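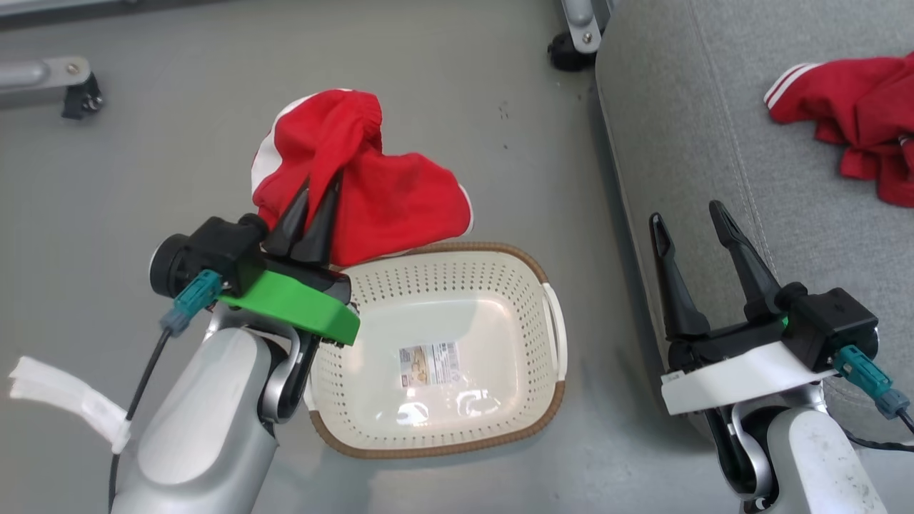
I have owned four laundry baskets as an adult and hated three of them, and last month I finally worked out why. It was never the laundry. It was the basket!

The first was a wicker thing I bought when I moved into my flat in Leeds, because I had seen one in a magazine (possibly this one) with a single linen shirt draped over the side. Lovely to look at, and it snagged every pair of tights I put near it. The second was a canvas sack on a folding frame, which fell over if you threw a sock in with any feeling. The third was one of those tall bins with a lid, and I'll come back to the lid because I have a lot to say about the lid.

The one I use now is plastic. Cream-coloured plastic, with rounded corners, rows of little oval holes in the walls and a band round the rim that looks woven, which is as near as I'm going to get to wicker again. There's a handle moulded into the end. It lives on the floor next to the grey sofa, and yes, I know laundry is meant to live in the bedroom or the bathroom, but I get undressed from the gym in front of the telly like a normal person.

It was Rekha Dhillon who talked me into it. She has run the dry cleaner's on our parade for years and she has opinions about how people store their dirty clothes before they bring them in. Her big one is air. A damp gym top shut up in a bin with a lid will smell by the morning, she told me, and no amount of fabric softener gets it out again, it only sits on top. I went home and took the lid off the tall bin that same night. Then I put my head in, and then I put the whole bin out by the back door.

So, holes. You want holes, on every side if you can get them, and low down as well as up by the rim, because the bottom of the heap is where the towels end up. And you want a smooth inside. Rub your hand round it in the shop and if anything catches your skin it will catch a jumper.

The other thing I'd say is go shorter than you think. I always bought tall ones on the grounds that they took up less floor, and what happened was that things lived at the bottom for weeks. I lost a red bit of gym kit for the whole of May, the one with the white stripes and the gathered elastic edge, and bought another red and white thing to replace it. Now I have 2 and no excuse. With a low basket you can see what's in there without digging, and you notice when it's full, and you notice (this is the bit that changed my life) when it's nearly empty and there's just one thing left to deal with.

Reds are the reason I got strict about sorting, by the way. Anything red with white on it needs watching. I wash mine inside out, cool, with other dark things, and I take them out the minute the machine stops so that the white doesn't sit against the wet red. Rekha says to test a new one first by pressing a damp white cloth on the inside seam. I did it to everything I own one Sunday afternoon and it was a very satisfying couple of hours, though my neighbour Benito Bermúdez popped round in the middle of it and didn't stay long.

Benito does his washing in a completely different way, I should say. He keeps up to five bags on hooks behind the door, one for each sort of wash, and when a bag is full it goes in. It works beautifully for him. I tried it for a fortnight and ended up with a bag of whites containing one vest.

A last word on labels – peel the sticker off the inside of a new basket before you use it! Mine had a small white one stuck flat on the bottom and I very nearly left it there. Warm towels and sticker glue are a bad mix. If it won't come up cleanly, a dab of cooking oil left for ten minutes does it, then washing-up liquid and a good rinse before any clothes go in.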